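Looking after Number Two

The first thing Krystyna Ostrowski taught me about kitchen robots is that you wipe them down before you switch them on. I'd come to Sterton expecting laptops and coffee, and there was plenty of both, but for the first half hour of my visit I was handed a cloth and a torch and told to look for crumbs. Crumbs! They get into the wrist, apparently, and then the wrist starts to tick.

Krystyna looks after the two-armed machine that Traseo runs in a rented ground-floor kitchen. It has an official name, Fitier, which is painted on the crate it came in, but everyone calls it Number Two. (Number One was sold for parts. I asked twice and got no more than that.) It spends its days picking up bowls and moving cutlery while a small team works out why it dropped the last one, and somebody has to keep it fit enough to go on dropping things. That somebody is Krystyna, four days a week, with Marius Zamfir covering the fifth and most of the swearing.
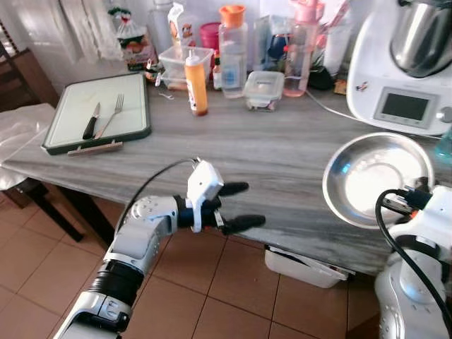
Morning checks always start with the left side, and they go from the shoulder outwards. Krystyna runs a gloved finger round each joint, feeling for grit and for any screw that's standing a hair proud. The hand on that side has proper fingers, and it's fed by a black cable that loops up over the arm to the white box on its back, so that loop gets a check all to itself. Too tight and it tugs when the wrist turns. Too slack and it'll hook itself on the nearest bottle, and this is a worktop with a lot of bottles on it. She likes enough slack to slide two fingers under, and she moves the arm by hand through its whole reach to be sure. There's a fat cable looped round the right arm too, beside the gripper, and that one she just gives a good waggle.

I'd imagined the clutter would be cleared away for all this. It isn't. Krystyna says she did that in her first month and missed a snag that only happened with the squeeze bottle standing where it usually stands. These days she checks the machine in the kitchen it really works in, paper cartons, chopping board and all, and puts her tools on the windowsill.

Next comes what she calls the long stretch. Each arm goes slowly out and slowly back while the software writes down how hard the motors are pulling. The numbers mean very little to me, but she reads them like a bus timetable. The elbow has a reading she likes to see near 1262, and on my morning it said 1302, and her eyebrows went up. Out came a hex key. One cover off, a wipe, a dab of grease no bigger than a lentil, cover back on, stretch again. It went down to 1262 on the nose and she looked so pleased I nearly clapped.

The log is a plain exercise book with a biro tied to it. Entry 543 was mine to write, and I'm afraid my handwriting lets the rest of it down.

After that it's the grippers, and these are Marius's department even on days when he isn't meant to be in. He turned up at ten with a bag of pastries and a set of fresh fingertips from Krawczyk in a jiffy bag. The fingers are the bit that wears out. They look tough, black and shiny and nicely rounded at the ends, but they spend all day squeezing metal and plastic and being bumped along the edges of tables. Marius changes a pair when the grip test says so, and he's quite strict about it, because a tired fingertip will hold a bowl beautifully for nine goes and let go on the tenth.

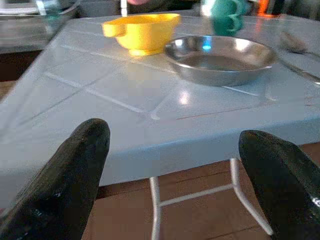

The grip test is a homely sort of business. Marius opens the fingers as wide as they'll go, lines the wrist up with whatever he wants lifted, and goes through the same short list every time: something light, something slippery, something thin. Plastic comes first, then polished steel, then cutlery, which he hates. "A spoon," he told me, with his mouth full, "is the worst-designed object in the world." For a robot, he meant. I think he meant for a robot.

He lets each lift hang for 34 seconds before putting it down. I asked why 34 and he said thirty wasn't long enough and the person who set it up had a slow watch. Nobody has changed it since, as then the old results wouldn't match the new ones.

What surprised me was how much goes on by ear. They both stop talking when an arm moves. Krystyna can tell a dry joint from a dusty one, or says she can, and Marius once had the whole machine off for an afternoon over a click that came from his own shoe.

By lunch Number Two was passed fit. Krystyna signed under my entry, Marius swept up the pastry flakes, and I was given the cloth again.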